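Tindall Women Name Squad for Coastal Cup, Azevedo to Captain

3 min read

TINDALL, January 25, 2021 – Tindall Women's Football Club has named its squad for the Coastal Cup, the spring knockout competition for regional women's teams. Midfielder Ermelinda Azevedo will captain the side. She takes over from defender Yvonne Whitlock, who retired from playing at the end of last season and has joined the coaching staff.

The club enters the competition in the first round and will play Stakska away. The winner of that match goes on to meet either Plemaro or Rilier at home. All ties up to the semifinals are played over a single match, with extra time and penalties if the score is level after 90 minutes.

Head coach Dennis Kershaw picked the squad after a training block that began in the first week of January. Players trained in small groups under the league's health rules and came together as a full squad only for the final sessions.

"We had less time on the grass than we would like, and so did every other team in the draw," Kershaw said. "The players kept up their running at home and came back in decent shape. I picked on what I saw in training and on how people played in the fall, before the league stopped."

Azevedo joined Tindall from Plemaro and has made 41 appearances for the club. She has played mostly in central midfield, with a short spell at right back when the team had injuries. She will also take penalties.

"Yvonne was captain the whole time I have been here, so it will feel strange for a few weeks," Azevedo said. "She has told me to talk to the referee less than she did. Stakska is a hard place to go. They press high and the field is narrow, and we lost there the last time. We know what we need to do better at set pieces."
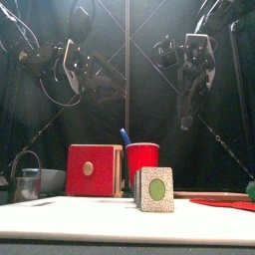

Two robot arms above a white tabletop.

Forward Tuva Granström is included after missing the second half of last season with a knee injury. She scored 9 goals before she was hurt and finished as the club's top scorer anyway. Kershaw said she is likely to start on the bench against Stakska and will not be asked to play a full match until the medical staff agree.

Granström said she has been training without pain since before the holidays. "I did the boring part," she said. "A lot of bike, a lot of stairs. I would like to start, but I understand the plan and I will be ready for whatever minutes I get."

The squad has 4 players who moved up from the club's under-19 team. They have signed senior forms and will stay eligible for youth matches when that season resumes. Whitlock will work with them as defensive coach and will also run the second weekly youth session.

Tindall reached the semifinals the last time the Coastal Cup was played, losing 2-0 to Rilier, the eventual winners. The club has never played in the final.

The first-round match will be played without spectators. Tindall plans to stream its home ties through the club website, and season ticket holders will get access at no extra cost. Stakska will handle the stream for the first round, and details will be posted once the host club has confirmed them. Supporters who bought tickets for last spring's canceled home match can ask for a refund or move the amount to a future season ticket. Requests should go to the ticket office by email, with the order number in the subject line.

Team kit for the cup will be the same as for the league. The away shirt, in yellow, will be worn at Stakska.

"We want to go further than last time, and the draw gives us a fair chance," Kershaw said. "But the first one is away from home against a team that beat us. That is the only match we have been preparing for."

Press contact

Jamie Bloxham, Media Officer, Tindall Women's Football Club. Interview requests for players and coaches should be made at least one working day ahead. All interviews are currently held by phone or video call.

Recent news

Whitlock retires from playing, joins coaching staff
Coastal Cup first-round draw: Tindall to visit Stakska
Granström back in full training
Under-19 season: update on postponed matches
Season ticket refunds and credits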